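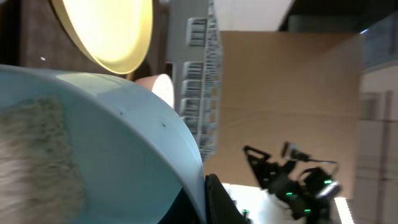 What do we count as a missed medicine in the Talladum diaries?

A medicine is missed when the person had a prescription for it and did not take the dose in that day because of money, transport or a refill that was not ready. Doses skipped on a doctor's advice are coded separately. Doses forgotten are coded also separately, even when the family writes "missed" in the diary.

Notebook, 2025-03-23

I put this answer first because I was asked it by three colleagues and each time I said it a little differently. From now this wording is the one we use.

Work on the coding of the household diaries. We have 200 households in the sample and 1912 diary pages entered in Oto. The entry is complete for the Binik clinic group. For the Obeidat Street group, the pages of the last collection are still in the folder and I have not opened them.

I read again the pages where the cost column is empty. Before, I treated an empty cost as zero. I think now this was a mistake. In many of these pages the family writes in the notes that they will pay later, or that the pharmacy keeps an account for them. So the cost exists but it is not paid in this week. If we put zero, the poorest families look like they spend nothing on medicine.

New rule for the cost column:
Empty, and nothing in notes: code as unknown.
Empty, and notes speak of an account or a later payment: code as deferred.
Zero written by hand: code as zero, also when it looks strange.

I applied this rule to the first two folders by hand. It goes slowly, as the notes are often written in the margin and Oto cuts the margin when the page is scanned. For such pages I need the paper.

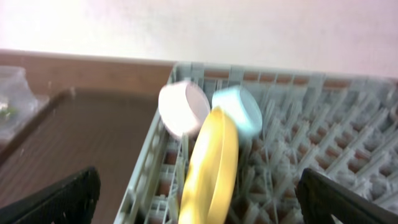 The deferred amounts should not be added to the monthly total until we see the payment. Otherwise we count the same money two times, once when the medicine is taken home and once when the account is settled. Afaf Sayegh found one household where this happened. The total for the inhaler and the blood pressure tablets was 575 dollars in our table, and when she followed the receipts, a part of it was an old balance from before the diary started. She marked the page. I left the number in the table for now with a comment beside it, so that we can compare when the rule is applied everywhere.

There is also the matter of who is the patient. The form has one line for name of the person taking the medicine, and in a family with several sick persons the writer puts often only "mother" or "the small one". When the same word can mean two people I do not guess. I write "person unclear" and go on. Version 2 of the form has a letter for each member of the household, which is better, but half of the Obeidat Street families received still the old form.

I tried to let Oto sort the medicines by name. It works well for printed labels copied by the family letter by letter. It works badly for short names, and one antacid was sorted under antibiotics. I turned off the automatic sorting and did not lose any codes by this.
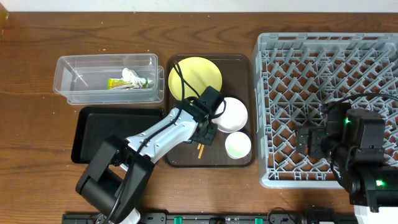

Open points

Do we count the bus fare to the pharmacy? The form does not ask for it, but families write it anyway. My opinion is to keep it in its own column and decide in the meeting.

Shared medicine. In several diaries one person gives tablets to another person to last until the refill. I have no code for this. It is not missed for the one who receives, but maybe it is missed for the one who gives, some days later. Afaf prefers a code of its own, "shared", with the letter of both persons. I agree, if we can link the two days.

Ask the Binik pharmacist which day in the month the accounts are closed.

Next: the Obeidat Street folder, old forms first. Send the new cost rule to the other coders before they start the March pages, and correct the codebook at the page for deferred payment.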